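Darkero Training Top (Long Sleeve)

12 shares

The Darkero is the mid-weight training layer in the Undgate rowing range. It is cut for sculling and sweep, with a longer back panel and a narrow forearm so that the cuff does not catch on the oar handle at the finish. It replaces the Tosh long sleeve, which is no longer made. Remaining Tosh stock is sold through the clearance page and is not covered by the size chart below.

Fabric

Body and sleeves are a polyester and elastane knit, brushed on the inside. The underarm panel is an open mesh. Seams are flatlocked, and there is no seam across the lower back where the slide position puts the most movement. The collar stands 60 mm high with a half zip and a zip garage at the chin. The hem has a silicone gripper strip at the back only. Earlier tops had the strip all the way around, and several squads asked for it to come off the front.

Sizing

Sizes run XS to XXL in men's and women's cuts. Measure the chest at the widest point with the arms down. Between sizes, take the smaller one for racing in cool weather and the larger one if the top will go over an all-in-one. The back length is measured from the collar seam to the hem and increases by 15 mm per size. Athletes with a long reach can order the extended sleeve, which adds 30 mm and is available in M, L and XL.

A sizing set can be sent to clubs for one week. The club pays return postage. Sets must come back unwashed with the hang tags attached.

Club orders

Minimum first order is eight pieces in any mix of sizes. Repeat orders to the same design have a minimum of three. Orders over 100 pieces are packed by name if a spreadsheet is supplied at the time of ordering. Artwork is set up by Wilma Kinnear, who will send a flat proof of front, back and both sleeves. Check blade colors against a printed swatch and not on a monitor. Production starts when the proof has been approved in writing, and changes after that are charged as a new setup.

The June production window closes when the factory slots are filled. Delivery is normally five weeks from approval. Single replacement pieces are made in the next window and cannot be moved forward.

Care

Wash at 86°F, inside out, with the zip closed. Do not use fabric softener, which clogs the brushed face and slows drying. Do not tumble dry. Sublimated color will not crack or peel, but heat-pressed names will lift if ironed.

Compatibility

The Darkero is a training garment. It can be made to match the Vader racing top, using the same color references, but the two fabrics take dye differently and a slight shift in dark blues and greens is normal. Check the rules of the event before racing in it. For cold outings, the Vader gilet fits over the Darkero in the same size.

Item number: 233
Weight: almost 300 g in size M
Questions on fit: Murdo Baird, club sales
Page updated May 22, 2019

4 comments

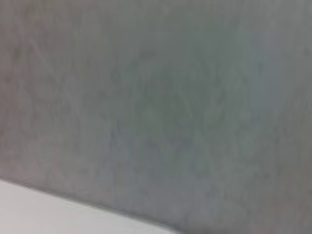
The extended sleeve is not held in stock and is cut to order, so it should be listed on a separate line of the order form. It cannot be exchanged for the standard length once it has been made.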